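Preveck 2-Slice Toaster, white

I bought the Preveck in April to replace an old four-slot model that took up too much of the counter. It's a plain white two-slot toaster with rounded corners, rated at 800 watts. That is on the low side, and it shows. Two slices of sandwich bread take 150 seconds on the middle setting, and frozen bread needs a second round.

The browning is even from side to side. Tall slices stick out of the slots, so the top crust stays a little paler. The cord is short, so plan on keeping it close to an outlet. The crumb tray slides out from the back and wipes clean.

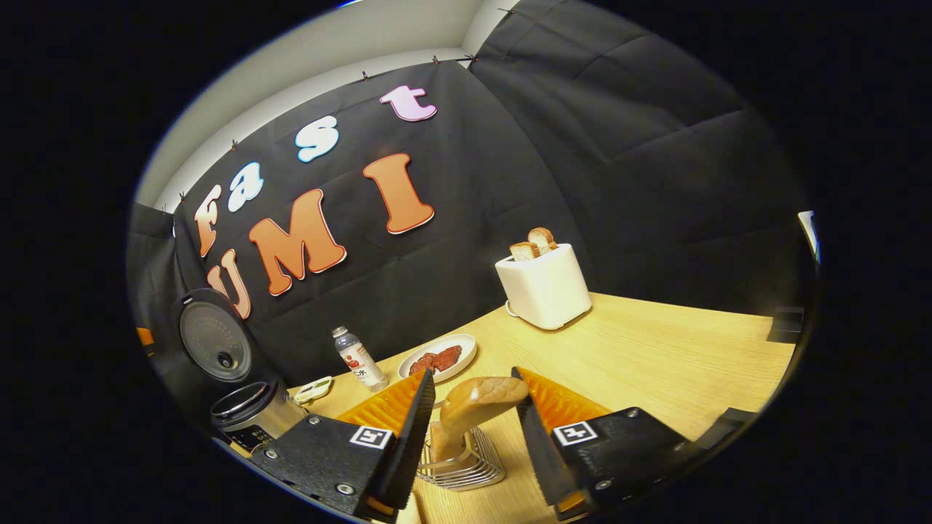 I would buy it again for a small kitchen. A family of four should look for something with more power.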